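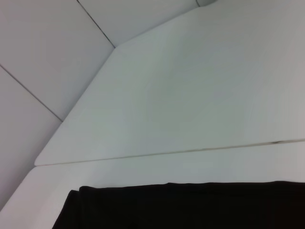

**Figure 2.** Pale matte panel with a short scuff near the seam along its edge.

### 5.2 Surface wear

Light panels show marks early. In Figure 2 the broad face is clean, and the one dark smudge sits by the thin gap where the panel meets a narrower white strip. We logged marks of this kind as edge wear and kept them apart from marks on open faces. Munro and Chiang coded all 251 panels in the Okham set separately, then settled differences by going back to the panel itself.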